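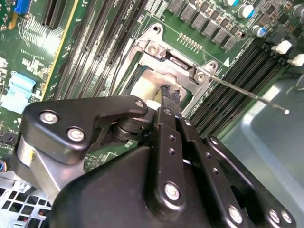
One interviewee at Sturnham put the objection to us that a desktop is never thrown out because it is broken, only because somebody upstairs has stopped paying for its support, and that any study which starts from failure rates will therefore measure the wrong thing. We take the objection seriously, and the rest of this section is organized around it.

4.2 Reasons for retirement

The disposal records kept at Sturnham give one reason code per machine. The codes were set up for accounting and were not meant to describe the state of the hardware. A machine coded "end of term" may have been in daily use on the morning it was collected, and a machine coded "fault" may have had nothing wrong with it beyond a loose memory module. We did not recode the records. Where the free-text field contradicted the code, the record was kept in the sample and marked as mixed.

The two sites differ in how the code is chosen. At Sturnham it is entered by the person who requests the replacement, and at Coman by the person who receives the old machine. This matters more than we expected when the study was planned. Requesters have a reason to report a fault, as a faulty machine is replaced sooner. Receivers have no such reason, but they see the machine only after it has been unplugged and moved, and they seldom power it on. The share of fault codes should therefore not be compared directly between sites.

4.3 Support terms and the age at disposal

Both sites buy under a support contract from Brellex. The contract covers parts and labor for a fixed term and can be extended once. After the extension ends, parts may still be ordered, but each order needs separate approval. Staff at both sites described this approval step as the point at which repair stops in practice. The cost of the part played little role in their accounts – what counted was the number of forms.

We interviewed 11 members of support staff for this part of the study. Interviews were held in person and followed a fixed guide, with room for follow-up questions. Notes were coded by two readers working apart, and differences were settled by discussion. Staff were asked to describe the last machine they had repaired and the last one they had sent away, in that order, and to say what had separated the two cases.

The inventory extract used for the age figures was drawn on 1 August 2021 and holds 1909 desktop records. Laptops, thin clients and machines on loan were removed beforehand. Records with no purchase date were dropped from the age analysis and kept for the analysis of reason codes.
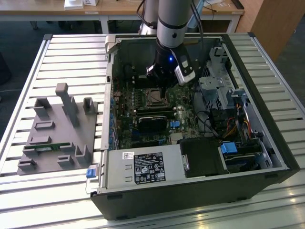 Figure 2. Desktop tower on its side with the side panel removed and the motherboard exposed.

4.4 Parts recovery

Recovery of parts from retired desktops is done informally at Coman and is not allowed at Sturnham. At Coman, memory and storage are taken out first, then power supplies. Processors are left in the socket in most cases. Staff gave two grounds for this: a used processor fits only a narrow range of boards, and demand for replacements is low. Whole boards are kept when a model is still common on site.

None of this activity appears in the inventory. A retired machine is closed as a single record, and a part moved into another machine leaves no trace unless the technician writes a note. To get a sense of the gap, we checked 40 closed records at Coman against the contents of the storeroom. The check was limited to serial numbers that could be read without further disassembly, so it gives a lower bound only.

The Tretard asset tool, in use at both sites, does have a field for child components. It was empty in every record we inspected. Staff knew of the field but said that filling it in took longer than fitting the part – a complaint that came up at both sites and that we return to in Section 5.

4.5 Limits

The sample is restricted to office desktops bought under contract. It says little about machines bought singly by departments, which are often older when retired and are not always entered in the inventory at all.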